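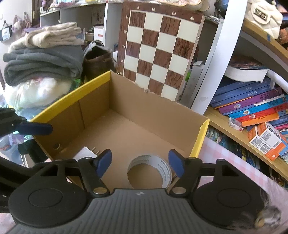

A nearly finished roll of tape between the fingertip pads of a hand-held gripper, inside an open cardboard box.

Picking things up is mostly solved. Putting the house straight is a different matter

The head of the manipulation group at Maksymiv does not tidy at weekends. "I do it for a living," she says, "and badly, by the standards of anyone who has done it with a vacuum cleaner in the other hand." Her group has spent 18 months on household and shop-floor chores, which in practice means boxes, shelves, bags and whatever has been left between them. Asked whether machines can do this work yet, she wants the question cut into smaller ones.

"If you mean can an arm pick a known object off a clear surface, then yes, and it could some years ago. If you mean can it go into a spare room and sort a box out, then no. It can do parts of that. It will do the parts in the wrong order, and it will stop when it meets a carrier bag."

The box is her preferred test. A table has one surface and free access from most sides. A box has four walls, and the walls decide the approach. The gripper has to come in from above with its fingers already spread, and the body behind the fingers takes up room that a human wrist would not. "People look at the fingertips. I look at the knuckles. In a box, it is nearly always the knuckles that hit something."

She uses a roll of tape to explain the rest. A roll offers two grasps. The fingers can close across the outside, which needs clearance on both sides, or one finger can go down through the middle and pinch the ring against the other. A full roll is forgiving either way. A nearly empty one is little more than the core, and the core is card or thin plastic.

"Squeeze it across the outside and it goes oval. It may spring out. Pinch the wall of the ring and you have a good hold, but you need to place one finger inside a hole you are looking at from an angle, with your own hand in the way. A child does this without looking."

Perception causes trouble of its own. The floor of the box shows through the middle of the roll, so a system that fills in outlines too eagerly will treat the roll as a solid disc and plan to press on the centre. Her team's software made that mistake often in its first version. The fault was cured by training on more examples recorded at close range, from the position of the hand itself.

Those examples come from people. An operator holds a gripper of the same shape as the one on the arm and does the chore with it, and the movement is recorded along with the view from the tool. The group's working set for box tasks stands at 1,000 recordings. She does not think the number is large.

"It sounds a lot until you divide it up. Different boxes, different rooms, different light. Torn edges, flaps up, flaps gone. Then you find that you have a handful of recordings for any one situation, and the arm behaves as though you do."

Why collect in ordinary rooms at all, when a laboratory bench is easier? She says the bench was the mistake. An early model trained at the Ellgate site worked well there and failed in the first furnished room it was taken to. It had learned that anything with an edge was either the box or the object. Given a bookcase, folded knitwear and a patterned cloth, it hesitated over all of them.

"A room with books and clothes in it is what the customer has. There is no point asking them to clear it first. If they could clear it they would not need us."

Shops are easier, in her account, but less so than shop owners expect. The group ran a trial in the stockroom of a stationery retailer in Grimivville, where the arm was asked to unpack cartons of mixed small goods into trays. Rigid items gave little difficulty. Anything flat on the bottom of a carton did. Card, paper and thin packets lie flush with the floor, and two parallel fingers have nothing to get under.

"We slide them to the wall and let them ride up. It works with stiff card. With paper it makes a crumpled piece of paper, and the stockroom manager was clear that she could not sell those."

The trial used 2 arms and ran for 12 weeks. It ended in April without an order. The arms were slower than the staff throughout, and needed someone within reach to free them. She regards the result as fair. The retailer has asked to be told when the flat items can be lifted dependably, and she has not given a date.

Soft goods are further off. A folded jumper can be moved as a block if it is held low and kept level. Unfolding it, or folding it again after it has slumped, needs two hands and a sense of where the cloth will go next. Transparent plastic is worse, as the depth sensor tends to read either the contents or a reflection. The Berkotgate workshop, where the group builds its fingertips, has tried softer pads and pads with a thin lip at the end. The lip helped with card. It caught on knitwear.

She is wary of demonstrations, including her own. A film of an arm putting away one object shows that it did so on that occasion. What she wants from other groups is the number of attempts, the number of times a person stepped in, and whether the room had been arranged beforehand. Few supply all of it. Her own reports now begin with the second figure.

So which chore would she hand over today? She takes some time over this. "Moving closed boxes of a known size from one rack to another. Sorting hard items into bins, if you accept a few in the wrong bin. In a house, I would let it carry things to the right room and leave them on the floor."

And the box itself, with the tape at the bottom? "It would get the tape out. Then it would have to know whether that much tape is worth keeping, and we have not started on that."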